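Wondgate Utility Wall: Gallery and Notes

Home > Interiors > Small rooms > Wondgate

The Wondgate job was a single wall in a narrow utility room, papered and then fitted with storage. The pages in this gallery cover the paper, the fixings and the small containers. Work was done in May and the notes were written up by Faustino Ayala. Click a thumbnail for the full-size version.

Wallpaper
Pattern: Skikau, winter bird design, pale pinkish-grey ground with white dots like snow. The motifs are a bullfinch with a red breast, pine cones in a muted rusty red, navy leaves and a broad teal-blue branch set on the diagonal. The repeat is long, so allow extra on each drop and match at the branch first. Any error shows there before it shows in the leaves.

Preparation
Old paint was sanded and washed down, then sized. Two hairline cracks by the door were filled and left overnight. Paste went on the wall, with the paper hung dry. Seams were rolled lightly, as heavy pressure polishes the surface and leaves a shiny line.

Fixings
Small items are held at the wall on white plastic pieces. One is a hook clipped to a silver metal rod, another is a mounting piece with a round hole. Adhesive pads were tried first on an offcut of the Skikau paper and lifted the print when removed, so test before using them on any patterned wall.
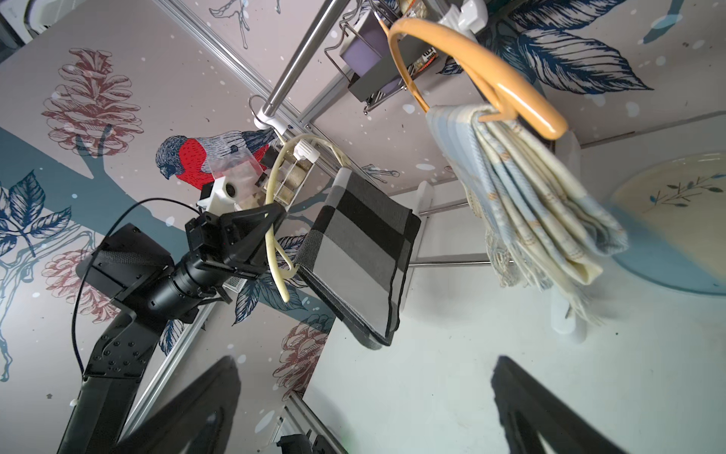 Containers were chosen for being see-through. The clear plastic box holds a beige, crumbly material, and the transparent caddy next to it is divided into compartments for rolled or folded items. Stadus and Tsuchiya both list caddies in this style. Check the depth before ordering, as the deeper versions stand too far off the wall for a narrow room.

Tubing
The cream-coloured rubber tube goes up and over the caddy and drops in a long loop. Keep the bend wide. A tight bend will flatten rubber tube in time, and a flattened section does not fully recover.

Cleaning
Dry cloth only on the paper for the first 16 days. After that, a damp cloth with no detergent, wiped downwards along the seams. The plastic parts can be washed in warm water.

Page updated Mon 26 May. Next gallery: Wondgate, shelving and door.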